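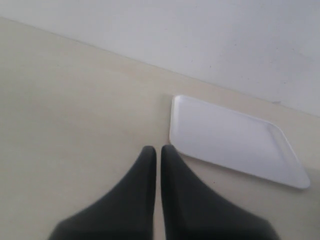 The gripper's two fingers and the white tray at the Szewczyk workshop bench.

The tray is supposed to be the easy part.

For most of an afternoon in the back corner of a shared workshop called Szewczyk, I watched a robot arm try to put things in one. It's a shallow white tray with rounded corners, the sort of thing you might keep keys in. A toddler could fill it. The arm, which took its builders six months of evenings and cost them $1,690 in parts, could fill it too, on some tries, provided that the thing being moved was a foam block and the block started out more or less where the arm expected to find it.

I came because I'd been told, by people who should know better, that the home robot has finally arrived in the garage. The claim goes like this. Motors are cheap, cameras are cheaper, the software is free, and a handful of amateurs with a 3D printer can now build what a university lab would have bragged about a decade ago. There are videos to prove it. In the videos, socks get folded.

I have yet to meet a sock folder in person.

The project at Szewczyk is called Sirkmont, a name left over from an earlier plan to build a machine that sorted screws. Its members are hobbyists with day jobs, and they were generous with their time and their coffee. They were also more modest than their own web page, which describes the arm as "a helper for every kitchen." When I asked which kitchen, there was some laughter and then a discussion of whether the page could be changed before this article ran. It had not been changed at press time.

The arm has a small camera at its end, looking out over a pair of dark gray gripper fingers with blunt, rounded tips. The picture from it goes to a secondhand computer under the bench. A person steers the arm through a task again and again, the computer stores the camera view along with the motions, and a program is then trained to copy what it saw. The group had recorded 1,322 of these practice runs by the time I visited. I was shown a good many of them, at double speed, and I can report that it's like watching somebody else's vacation if they had spent the whole vacation setting a table.

On the group's best night, according to its log, the arm got the block into the tray on 95 percent of tries. I asked to see the bad nights. To their credit, they opened the file. Success dropped whenever the tray was turned to an angle that hadn't come up in practice, and it dropped badly when the block was swapped for a spoon. One entry reads, in full, "moved lamp, everything worse."

This is where I part ways with the boosters. A white tray on a cream tabletop against an off-white wall is about as calm a setting as you could ask for. My own kitchen counter has mail on it. It has a toaster, a cutting board, half an onion and a cord that goes to something I've lost. A number earned at a tidy bench tells you how the arm does at a tidy bench, and I would be happier if the people passing these numbers around online said so in the same sentence.

Then there's the money. The $1,690 covers the motors, the printed parts, the camera and a power supply. It leaves out the first set of shoulder motors, which burned up in the second month, and the hand. The hand began as a kit from Vonance that the group found too weak to hold a full cup. They tried one from Zarkico, which was strong enough and too wide for the wrist, and ended up printing an adapter that took most of June to get right. It also leaves out the labor. If you paid the builders even a modest wage for their evenings, you could buy a very good dishwasher and have it installed — and the dishwasher would wash dishes.

I put this to them and got a fair answer. They don't want a dishwasher. They want to know how the thing works, and they like the company. One member restores radios and said that nobody ever asks him when the radios will pay for themselves. I had no reply to that, and I still don't. As a hobby, building a robot arm looks to me like a fine one, noisy and expensive and no sillier than boats.

What I don't buy is the step from there to "every kitchen." The Sirkmont group plans to add a second arm this fall, on the theory that two hands will manage what one can't. Perhaps so. Two hands will also need a second camera, more practice runs and another round of motors, and somebody will have to keep them from hitting each other. I was told the collision problem is mostly solved. I asked what "mostly" meant and was shown a dent in the bench.

I plan to go back when the second arm is up. I've asked if I can bring my own spoon.

Share this story
95 shares | 6 comments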